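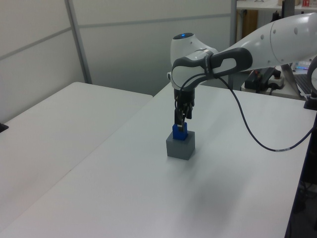

Blue block on the gray cube, gripper still closed on it.

Home > Boards > Machines at Work > Household and Shop Chores

Can they do real chores yet? (stacking, tidying, sorting)
Started by Alby Ngata, April

Alby Ngata wrote:
Evening all. I've been meaning to start this one for a while, and the block picture finally got me to sit down and type. I spent 19 years running the packing bench at a small hardware wholesaler, and now I'm mostly at home with a bad hip and a house that needs picking up after every single day. So I have a foot in both camps, you might say. My question is a simple one. Are we any closer to a machine that can do the ordinary putting-away jobs, in a kitchen or on a shop floor, without a person standing next to it?

I look at that arm with a little block pinched in its two fingers, sitting it on top of a bigger cube, and part of me thinks, well, there you go, that's half of what I did for a living. Pick a thing up, put it on another thing, get it more or less centered. The other part of me looks at that big clean white table and thinks about my old bench, which had tape guns and box cutters and somebody's lunch on it from six in the morning on.

I'd love to hear from people who work with these things, and also from people who just do a lot of chores.

marrowbone_jean wrote:
I am in the second group! Four kids, two of them grown but you wouldn't know it from the laundry. I'll tell you what I would pay for, and it isn't floors, I have a thing for floors already and it's fine except where the hall rug is. I would pay for something that clears the kitchen counter. Not wash anything, not cook, just take what's on the counter and put it where it lives. Cereal in the cupboard, mail in the tray, school forms on the fridge. That's the job that eats my evening.

And I suppose that is stacking, when you boil it down, but the counter has 58 different things on it and half of them are sticky.

tolliver_k wrote:
Jean, the sticky part is a bigger deal than people think. I do maintenance at a plant that makes drawer slides and we put in a Pustach arm to load trays. It's a good machine and I like it. It loads 12 slides to a tray and it'll do that all shift, provided the slides come to it facing the same way. The week a new oil went on the slides, it started dropping them, and we had to change the finger pads and slow the whole thing down. A person would have just gripped a little harder and grumbled.

So my answer to Alby is yes on the shop floor, for a job you've set up properly, and no at home. I don't see the "no" changing soon.

Zdenka Dimitriou wrote:
I'm going to disagree with tolliver, in a friendly way, because I think he's describing the older way of doing things and putting it on all of them. I teach evening classes in machine maintenance and before that I was nine years at Ivanov on the assembly side. With a fixed program, yes, change the oil and you're in trouble. What I find interesting lately is arms that learn a task from being shown it many times over, with the part in a different place each time. Those do cope with a bit of mess. They aren't fast and I wouldn't leave one alone with my good glasses, but the thing that used to stop them cold (part is two inches to the left, everybody go home) doesn't stop them the same way.

About the picture - people see a block on a cube and say it's a baby's game. I'd ask them to think about what comes next. Those fingers have to open and come away without nudging the block, and if the block was let go a hair too high it drops and bounces, and if it's pushed too low you're shoving the cube across the table. My students get it wrong by hand with a set of joystick controls for the whole first hour. I did too. It's a nice little exercise for exactly that reason.

Alby Ngata wrote:
That's a helpful way of putting it, Zdenka, thank you. Letting go was always the hard part to teach new people on the bench as well, now that you say it. They'd set a box of screws down and keep hold a half second too long and take the next one with it.

Would the learning kind have handled tolliver's oil?

Zdenka Dimitriou wrote:
Maybe! If it had been shown oily ones. I don't want to oversell it.

tolliver_k wrote:
Well, there's my whole point in five words. If it had been shown oily ones. In my shop I don't know what's going to be on the parts next month, and in Jean's kitchen it's jam today and glue tomorrow. I've been to the demos. There was a Fernura one I watched last spring where it put cups on a rack, and it was lovely to see, and then a fellow set down a cup with a saucer under it and the arm just hovered. I stood there long enough to finish my coffee.

I'm not against any of it, I want that understood. I'd just like the people selling it to show me the saucer.

pepperidge wrote:
Can I put in a word for slow and dull? My brother-in-law has a small seed business, packets and such, and he bought a secondhand Piseo arm to move full cartons from the end of the bench to the pallet. It took him most of a winter to get it going and his wife was about ready to put the two of them out in the yard together. But it moved 227 cartons on its best day and his back has stopped hurting. He still does all the fiddly packets himself, with the radio on. It seems to me that's a fair split and maybe we should stop asking for the whole kitchen.

On the picture, I notice it has one block and one cube to think about and a whole table to itself. I'd do better at my chores too under those conditions.

marrowbone_jean wrote:
Pepperidge, if I had a table like that I would simply sit and look at it.

But no, I do want the whole kitchen, I'm sorry, I'm greedy! The dull split works when the dull part is cartons. At home the fiddly part is all there is. Nothing in my house comes in cartons except the eggs. If a machine could do ten items off the counter, any ten, and leave the rest in a heap for me, I'd take that tomorrow and I wouldn't care if it needed all night. Speed isn't the trouble. I'm asleep!

Zdenka Dimitriou wrote:
Jean has landed on something I keep telling my classes. We measure these machines against a person working flat out, and plenty of housework could be done at a crawl at three in the morning. What it can't be is noisy or dangerous, and it can't break things. I'd put "any ten items off a counter, slowly, one broken plate a year" down as a fair target. I think the ten items will come before the plate number does.

tolliver_k wrote:
One plate a year I could shake hands on. Who's picking up the pieces of that plate, though? Because there's another chore, and it's got sharp edges, and the dog's already in there.

Alby Ngata wrote:
I've enjoyed this more than I expected to. Where I've come down, for tonight anyway, is somewhere between the two of you. I believe tolliver about the oil, and I believe Zdenka that a block set square on a cube is worth more than it looks. When I started on the bench they had me stacking empty boxes for two days before I was allowed near a full one, and I was insulted at the time.

Jean, would you be willing to write down what's on your counter one evening, the real list, sticky things marked? I think it would be a better test than anything at a demo, and I'd like tolliver and Zdenka to each go through it and say which ones they'd trust a machine with.

marrowbone_jean wrote:
I'll do it after supper, before anyone tidies. Be warned there's a hamster wheel on there at the moment and I couldn't tell you where it lives either.

Previous thread | Next thread | Back to Machines at Work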